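Week 4: Getting your readings under control

Okay, so last week I asked how many pages of reading people thought they had in this unit, and the guesses were all over the place. It's 311, plus the Maeng chapter (Sang-wook Maeng, the one on memory and note-taking), and you'll want a system before the end of September.

Mine is pretty dull! I read a section, close the booklet, and write down what I remember in my own words. Then I go back and fix it in a different colour. Highlighting feels like work, but I coloured in most of a textbook in first year and couldn't have told you a thing about it.
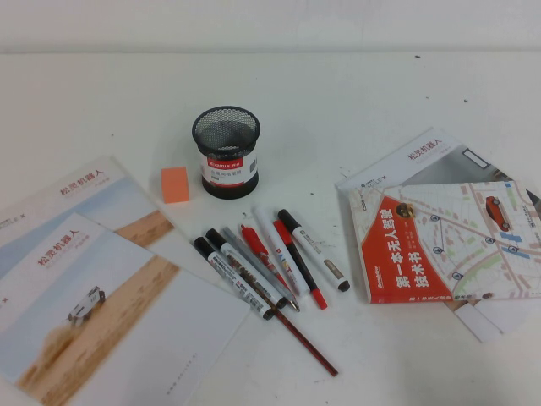
Stationery and printed material on a desk.
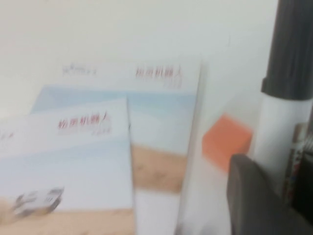

The other half is spacing. Look at your notes the next day, then again on Saturday, then a couple of weeks on. Ten minutes each time is heaps. If you can't explain a heading out loud without peeking, put a star beside it and bring it to the tute (I love a starred page, it saves me guessing what to cover).

For next week, please read Maeng up to page 84 and write one page of summary, 600 words tops. Handwritten is fine if I can read it. Drop it in the box outside room 187 before class.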